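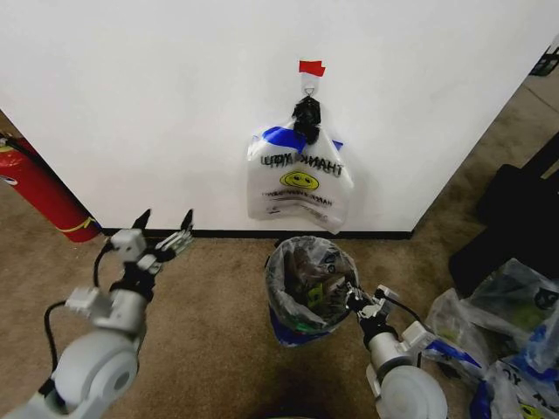 1 min read

In my first rental in Wenedham, the contract had 30 rules, and the strictest was about nails. I come from a place where a tenant paints the wall whatever colour she likes, so I was surprised. My neighbour Gemma Stockdale lost $200 of her bond for one small hole.

I think this is wrong. A person who can't hang a picture does not fully live in her home — she only waits in it. Stick-on hooks help, but they are not for a heavy mirror. Small holes should count as ordinary wear, and the law should say so in plain words.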